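January
By the Skindville Robotics Club newsletter desk

Sorting, continued

Regular readers will remember that our entry for the Cutberg schools' challenge was going to be finished before the holidays. Readers with longer memories will remember that we said the same about last year's.

The task sounds like something you would give a patient toddler. Blocks go into a bin in a heap, the arm takes them out one at a time and puts the red ones in one place and the green ones in another. Twelve minutes are allowed per round. Our best practice round so far took 40, including a long pause in which the arm was thinking, or sulking, and we have no instrument that can tell the two apart.

The vision side is in decent shape. The colour team took 2464 training pictures over the autumn and labelled every one by hand, mostly during lunch, and red is now reliably red. Dark green is reliably dark green unless the blinds are open. The blinds are staying shut.

Picking up is the harder half. Blocks that touch each other get treated as one large block of a shape unknown to science, and the arm goes for the middle of it.
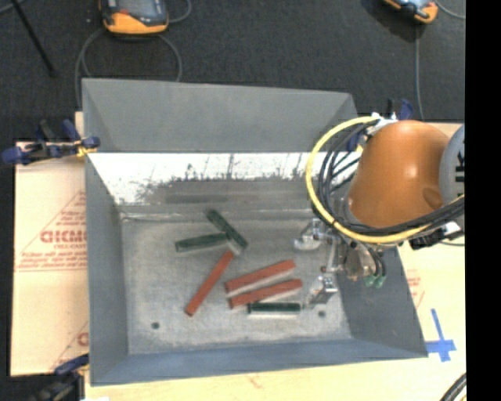 Three red, three green, none of them in the gripper yet.

The Aydoğan grant has been confirmed at 500, which will go on new fingertips and the entry fee, in that order. Skuvent have also offered us an afternoon in their workshop next month. Sign up on the sheet by the door, and please bring your own safety glasses, as the club pair has a lens missing.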